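Dunkle Wäsche waschen: Farbe erhalten, Flusen vermeiden

Dunkle Textilien verlieren ihre Farbe vor allem durch Reibung, zu hohe Temperatur und Bleichmittel. Vollwaschmittel in Pulverform enthält in der Regel Bleiche auf Sauerstoffbasis und ist für Schwarz, Marine und Petrol ungeeignet. Zu verwenden ist ein flüssiges Color- oder Feinwaschmittel ohne optische Aufheller.

Sortieren
Schwarz, Dunkelblau und dunkles Grün können zusammen gewaschen werden, sofern die Teile bereits mehrfach gewaschen sind. Neue Jeans und kräftig gefärbte Baumwolle die ersten 2 Male getrennt waschen. Frottee gibt Flusen ab und gehört nicht in dieselbe Trommel wie Synthetik. Teile auf links drehen, Reißverschlüsse schließen, Taschen leeren. 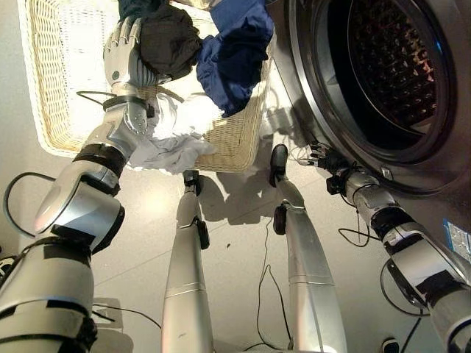

Kolbrún Damgaard wendet ein, das Umdrehen auf links bringe bei Strickware wenig, solange die Trommel zu voll sei; sie wasche Pullover nur noch bei halber Beladung und habe seither deutlich weniger Pilling. Der Einwand ist berechtigt. Bei Feinstrick gilt die im Handbuch der Maschine angegebene Höchstmenge für das Wollprogramm, die weit unter der für Baumwolle liegt.

Farbechtheit prüfen
Eine verdeckte Stelle, etwa den Saum, anfeuchten und 10 Minuten zwischen zwei weißen Tüchern beschweren. Färbt das Tuch an, wird das Teil einzeln gewaschen.

Temperatur und Schleudern
30 Grad genügen für normal getragene Oberbekleidung. Weniger Umdrehungen verringern Knitterfalten, verlängern aber die Trockenzeit. Nasse Wäsche nach Programmende nicht in der Trommel liegen lassen, da feuchte Teile aufeinander abfärben können.

Trocknen
Auf links und im Schatten aufhängen. Direkte Sonne bleicht Schwarz zuerst an Schultern und Nähten aus. Schwere Strickteile liegend trocknen.

Graue Schleier auf Schwarz sind häufig Waschmittelrückstände. Abhilfe: einen zusätzlichen Spülgang einstellen und die Dosierung an die örtliche Wasserhärte anpassen.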